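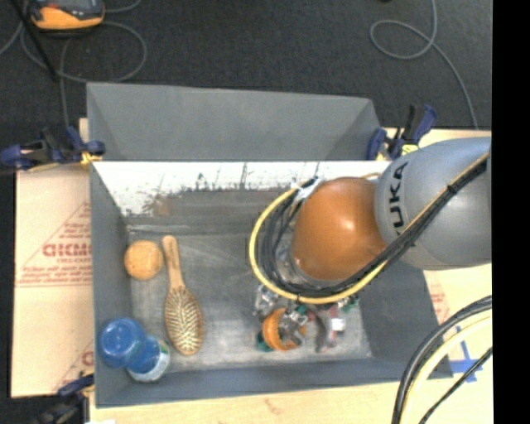

Ticket: Bin shifts on the tabletop and the floor of it is always dusty
Opened by: Younes El Khatib
Status: Waiting on customer
Date: 25 June 2025

Hello all, and sorry in advance for the length of this one. We have the gray bin clamped down on the light wood table, the one with sloped sides and the low partition, and I have two complaints about it.

First, it creeps. We clamp the rim at the corners, and by the end of the day the whole thing has slid 2 or 3 mm. I've tightened the bar clamp with the yellow on its jaw until I was afraid for the rim, and the blue ones too, and still it wanders!

Second, the dust. There's a whitish film on the floor of the bin, and everything we put in picks it up: the little tan ball, the blue bottle (the label is looking sad), and worst of all the wooden hairbrush, where it gets down between the bristles. I wiped the bin out with a damp cloth and the film came back.

Reply from Tsutomu Morikawa, Virken support

Hi Younes, no need to apologize, I like a ticket with some detail in it. For the creeping, please take all the clamps off, clean the underside of the bin and the tabletop, and lay a thin rubber mat between them. Then snug the clamps up a little at a time, going corner to corner. Please don't crank the bar clamp any harder than you have already.

On the dust, could you run a strip of clean tape over the sloped walls and tell me what comes off? While you're there, the white strip along the near wall has dark streaks on it. Do those rub off on a finger?

Younes El Khatib

Thank you, that's very kind. Mat is ordered, 16 by 15 inches, and I'll trim it if I have to. I'll do the tape and the streaks tomorrow morning and write back here.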